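Review: Sarel two-arm bench kit, tried on household and shop chores

I run a small repair shop and wanted to know whether a pair of arms could take over the dull jobs: sorting fasteners, folding rags, putting cups away. Müzeyyen Uysal let me use her Sarel kit for 17 days.

Set-up
The manual is clear and the arms bolt down without fuss. Calibration took me 49 minutes the first time. The cables are a nuisance – allow a second table for them.

Chores
Sorting bolts was the best of it. Of 312 bolts, it put all but three in the right tray, though I could have done the job faster by hand. Cups were fine if they stood upright. Rags were hopeless. It pinched one corner, dragged the cloth sideways and called the job finished.

Grippers
Two plain black fingers, fixed with screws. They hold hard parts well and anything soft badly. The depth sensor sits close behind them on the flange, and mine lost track of shiny sockets.
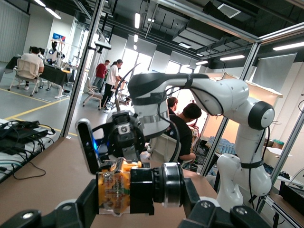

Verdict
Worth a look for a shop with one repetitive job and a patient operator. For the laundry at home, no. I'd try it again after the September software update.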